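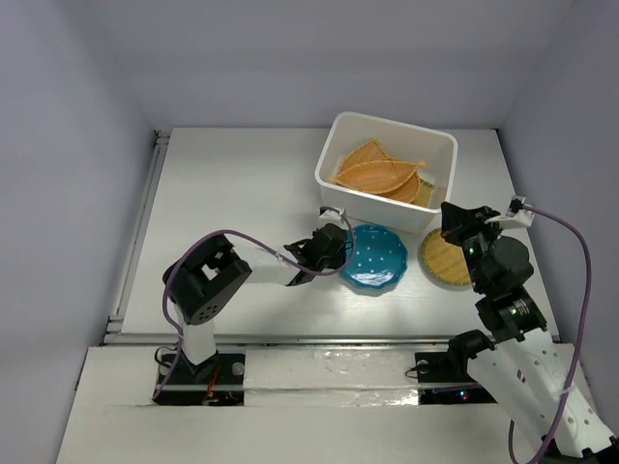 Two arms, one bin, and a blue plate and round yellow mat on the table.

Most results in robot learning come down to one number, the success rate. I think that number is doing too much work, and a chore as dull as putting plates and baskets in a bin shows why.

Say a team reports that its policy got everything into the bin in most of 50 trials. Fine. What did "in" mean? If a basket hangs over the rim, is that a success? If the arm drops a plate from a height that would chip it, does it still count? Papers usually settle this in a sentence or skip it. I have read the Vilela write-up 3 times and still can't tell how they scored an item that landed on top of another and slid.

Grasping is the part people like to talk about. A dish with a wavy rim gives the fingers very little flat area to hold, and a woven mat bends when you press on it. Those are hard problems and they deserve the attention they get.

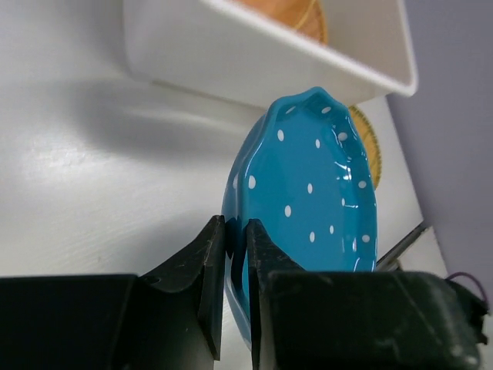
But a good grasp is only half the chore. The item has to be let go somewhere sensible, and each item changes the job for the next one. A bin with a neat stack in it is an easy target. A bin with baskets lying across each other is a different task, even if the code and the arms are the same. When trials are averaged together, that difference disappears.

At Drurkeck we started scoring each placement separately, in order, with 2 people watching the video and marking it without talking to each other. It was slow and our headline number went down. It also told us that the later placements were where we lost most of our points, something the old score had hidden for months.
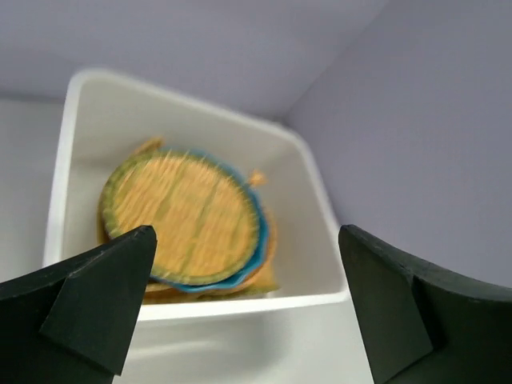

I would like to see this become normal. Report the first placement and the last one side by side. Say how the items were lying at the start. Publish the failed runs along with the good ones, the way the Skallum group does. None of this needs new hardware, and a reader could then tell whether a better score came from a better method or from an easier pile.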